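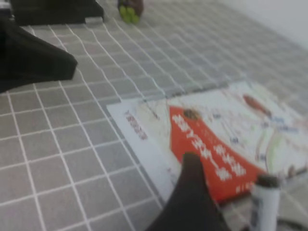 Pramila Thakur, reading an early draft of this section, objected that we were about to blame the finger for something the camera had done, and that the two could not be pulled apart with the trials we had at that point. She was right, and the comparison below was rerun with the camera as a separate factor.

Figure 3. Wrist camera view during a flat-object trial. The black finger overlaps the lower left of the booklet's red banner. Motion blur softens the print and the tile joints alike.

4.2 Flat objects on a hard surface

Claims for compliant fingers on thin paper goods are common, and most of them rest on a single sheet or card laid on foam or cloth. A soft backing lets the fingertip sink a little and get under the edge. We wanted to know how much of the reported benefit survives on tile, where the finger has nothing to sink into and where the joints between tiles can catch a tip or a paper edge.

Two finger sets were compared on the same arm. The first was the tapered finger with a rounded tip supplied by Zendix. The second was the Santoso finger, which is wider at the tip and has a softer pad. Both were driven by the Fulilden controller with its default force limit. We did not tune the limit for either set. A reader may object that this favors whichever finger the default happens to suit, and we have no good answer except that tuning by hand would have favored whichever finger we liked better.

Each trial began with the arm above the work surface and ended when the booklet had been lifted clear or when the controller gave up. Other items were left near the booklet during the trials. Clearing everything away makes the task easier and the result less useful, and Danylo Kravchuk, who set out the surface, was asked to leave the kind of clutter a person would leave. Positions were changed between blocks of trials and kept fixed within a block.

After trials with known camera faults were dropped, 703 remained. The Zendix finger lifted the booklet in 73 percent of its trials. We would caution against reading much into that number. A lift was scored as a success if the booklet left the surface at all, including lifts in which the cover creased badly or only a few pages came up with it. When Do-yoon Ji rescored the recordings with a stricter rule, under which the whole booklet had to rise with the cover undamaged, the gap between the two finger sets became too small for us to call. We report the looser score because it is the one used in the work we are comparing against, and we think that work should have used the stricter one.

The failures are more informative. With the tapered finger, the usual fault was pressing down on the cover well inside the edge and then dragging. The paper slid with the finger until it met a joint or another object, and sometimes it buckled there and could be pinched. Several of the lifts credited to the finger came about in this way. We would describe these as lucky, and a system that depends on the nearest obstacle to fold its target cannot be said to have a grasping method for flat goods. The wider finger slid less and buckled the paper less often, so it had fewer failures from dragging and also fewer of the accidental successes.

Camera blur was the second concern. Figure 3 is a fair sample of what the policy receives when the wrist is moving. Printed characters on the banner cannot be read, and edges are doubled. The position of an edge matters a great deal when the aim is to get a fingertip beside it, and an estimate made from an image of this kind may be off by more than the tip can tolerate. To test this, we slowed the last part of the approach and repeated 16 blocks with each finger. The slower approach helped both sets, and it helped the tapered one more. Some of the advantage we had first put down to the wide pad was therefore an advantage in putting up with poor images.

Afiq Hutapea suggested a shorter exposure as a cheaper fix than a slower arm. We tried it for one Friday afternoon under the room lights and found the images too dark for the edge detector, although a brighter lamp might change this. Wanpen Paisan has since run a few trials at the Brullby site with better lighting. They are too few to include here, and the booklet stock was different.

We do not find support in these trials for the claim that a softer fingertip solves thin-object pickup on hard floors. What we can say is narrower: the wide pad is less sensitive to where it lands, and approach speed must be held constant before any two fingers are compared. Neither of the two earlier studies we tried to match states its approach speed. Section 4.3 repeats the comparison with a fixed overhead camera in place of the wrist view.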